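9 September 2023

Up early. The agency's open house started at ten and I had promised to bring the folding chairs over from Nistham before the families got there. Two trips in the car. Natnael Weldu met me at the side door and we carried them in together.

I have been going to these since my own search ended, so I know most of the faces by now. There were more new people than I expected. A couple from Osley had driven in with a little boy they are hoping to adopt before the end of the year. He is five and wanted to know if the cake was for everybody. I told him it was.

The state representative's office sent an aide, who read a short letter and stayed for coffee. The letter said the right things about foster care and older children. I would have liked to hear something about the records bill, and so would half the room. Shufen Fang asked her straight out whether it would get a vote this session. The aide said she would take the question back. Shufen wrote down her name and email and said she would follow up, and I am sure she will.

The bill matters to me more than the rest of it. It would let adult adoptees ask for their original birth certificate without going to a judge. When I did it I needed the judge, and it took 14 months and a lawyer I could not really afford. The new fee would be 20 dollars.
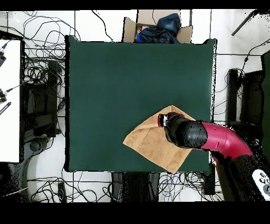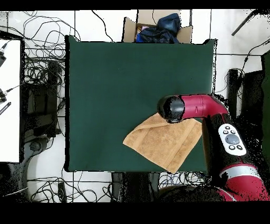
Afternoon

Stayed after lunch for the reconnection group. We had the small room upstairs, with the window that sticks. Natnael ran it. He went over the numbers first, as he does every fall. The agency has had 148 requests for help with a search so far this year, and there is money left in the fund for DNA kits and travel. The most any one person can get is 500 dollars. He said to put in for it now and not wait.

A woman I had not met before talked about finding a half sister in Huaranga. They have had one phone call, with a cousin translating, and she does not know what to say on the next one. People gave her ideas. Send a photograph first. Ask about food, or school. I said that with my brother we talked about the weather for three calls before either of us mentioned our mother, and it did no harm.

Shufen read out the draft of the letter we are sending to the committee that has the bill. It was too long and we cut it down to one page. I am to collect signatures at church and at the library. The goal is 1000 by the hearing, and we have a little over half of that.

Home by five. Soup, and the rest of the cake, which Natnael made me take.

Called my brother after supper. He is thinking of coming for Thanksgiving, if he can get the days off. I said he could have the back bedroom. Need to clear the boxes out of there and find out about the heater. Also return the chairs tomorrow before noon, and email Shufen the library's rule on tables in the lobby.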